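Plendville House refurbishment: progress report to the Skeka Fund
Period covered: to the end of September

Work on the ground floor is now finished apart from snagging. The two shared bathrooms at the Pravmont Road end have been fitted out and residents began using them on Sunday. The kitchen was handed back the week before, with the new worktops in and the old extractor taken away.

Spending

The bathroom line stood at 2000 pounds in the original budget. We have spent all of it. The kitchen came in 40 pounds under, and we have moved that to cleaning supplies. The 1000 pounds set aside for the hallway floor has not been touched. Yoo, our fitters, have asked to start there once the radiators have been drained.

Cleaning and upkeep

Your last letter asked how the new fittings would be looked after. We have written a short routine for the bathrooms, which is pinned up inside each door. Basins are wiped with a damp cloth and rinsed, then dried round the tap and the plug. No scouring powder or bleach is to be used on the chrome.

The basins sit on top of white cabinets and have a wide rim with a shallow recess at each back corner.
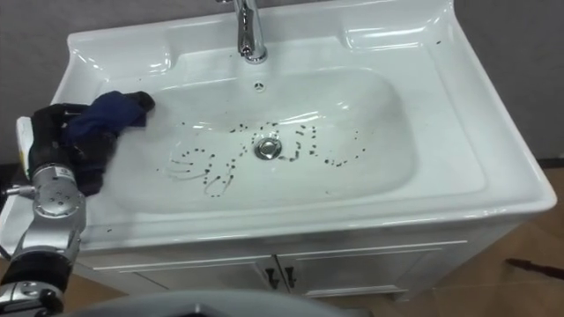 Small dark specks show up badly on white, and they get onto the rim and the back ledge as well as into the bowl. We have added both places to the routine — the first version only mentioned the bowl. The overflow hole is to be cleaned once a week with a small brush.

Still to do

The seal behind one of the cabinets needs redoing and Yoo will do this at no charge. The upstairs bathroom is outside this grant. We will send the hallway quote as soon as we have it, with the remaining receipts for the kitchen.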